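Section 4. Setting Up Your Planthorpe 700 Countertop Water Filter

Read all of section 4 before you start. Takes one evening if the faucet threads are clean, longer if they aren't. Keep the box until the first filter change, you may need the foam.

4.1 Before you start

Check your faucet. The Planthorpe fits a standard threaded spout. Does NOT fit pull-down sprayers, sensor faucets or anything with a square spout. If yours is one of those, stop and order adapter kit 2464 from Meng.

Have ready:
Planthorpe base and clear housing
Filter cartridge, still sealed
Diverter valve with two hoses (white = in, blue = out)
Bag of washers
Old towel, small bowl
Adjustable wrench, only if the old aerator is stuck

Caution: cold water only. Hot water ruins the cartridge and can soften the housing. Warranty is void.

4.2 Putting on the diverter

1. Unscrew the aerator from the end of the faucet. Counterclockwise looking up at it. Keep the aerator somewhere safe, you'll want it if you move.
2. Wipe the threads. Scale comes off with vinegar and an old toothbrush.
3. Drop the flat washer into the top of the diverter. It has to lie flat.
4. Screw the diverter on by hand. Snug is enough.
5. Turn on the cold water, slowly. Look for drips at the top.

Note: still dripping? Take it off, add the second washer, try again. No wrench on the diverter. The collar is plastic and it will crack.

4.3 Loading the cartridge

1. Wash your hands.
2. Unscrew the housing from the base. The O-ring should be in its groove. If it's dry, rub on a dab of the grease from the washer bag. Food-grade grease only, no petroleum jelly.
3. Take the cartridge out of its wrap. Pull the sticker off the bottom end. People miss the sticker. With it on you get no flow at all.
4. Set the cartridge in the housing, open end up.
5. Screw the housing back to the base, hand tight plus a quarter turn.

4.4 Where to put it

Flat, level spot within reach of the hoses. Out of direct sun or you will get algae in the clear housing. Keep it away from the stove. Leave room to get a hand around the housing at change time.

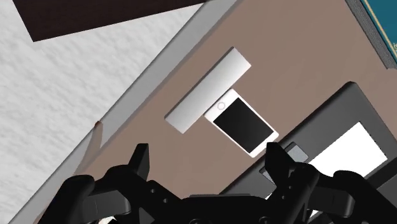 Hoses should hang in a loose curve with no kinks. If they are too long, leave them long. Cutting the hoses is allowed but you need a clean square cut, and we can't replace a hose that was cut too short. Longer hoses are part 2694.

Push each hose into its port untill it stops, then tug. If it slides out it wasn't in.

4.5 First flush

1. Put the bowl under the outlet spout.
2. Turn on the cold water, half open.
3. Flip the diverter lever to FILTER.
4. Let it run for 15 minutes. Gray water at first is carbon dust. Normal. Don't drink it, fine for plants.
5. Lever back to TAP. Wait five minutes.
6. Flip to FILTER again, two more minutes. Dry everything with the towel and check for leaks at the base, both hoses and the diverter.

Caution: do not leave the filter running with no one home the first day.

Milky water after the flush is trapped air. Fill a glass and let it sit, it clears from the bottom up. Goes away after a few days of use.

4.6 Everyday use

Run five seconds before filling a glass. First thing in the morning, make it thirty. After a trip of a week or more, repeat the flush in 4.5.

Never block the outlet spout. No caps, no shutoff, no tubing pushed over the end. Pressure builds in the housing and it can split.

4.7 Changing the cartridge

Every six months or some 963 gallons, whichever is first. Hard water in the Vulville area means sooner. Slow flow is the usual sign. Write the month on the label on the base (April, say) so your not guessing later.

Old cartridge goes in the trash. Wash the housing with dish soap, rinse well, then 4.3 and 4.5 again.

4.8 Quick fixes

No flow: sticker still on cartridge, or hoses swapped.
Drip at base: O-ring pinched. Reseat it, see 4.3.
Whistling: faucet open too far. Back it off.
Bad taste: flush again. Still bad, change the cartridge.

Parts and washers from Fudside, ask for the Planthorpe desk. Section 5 covers the under-sink kit.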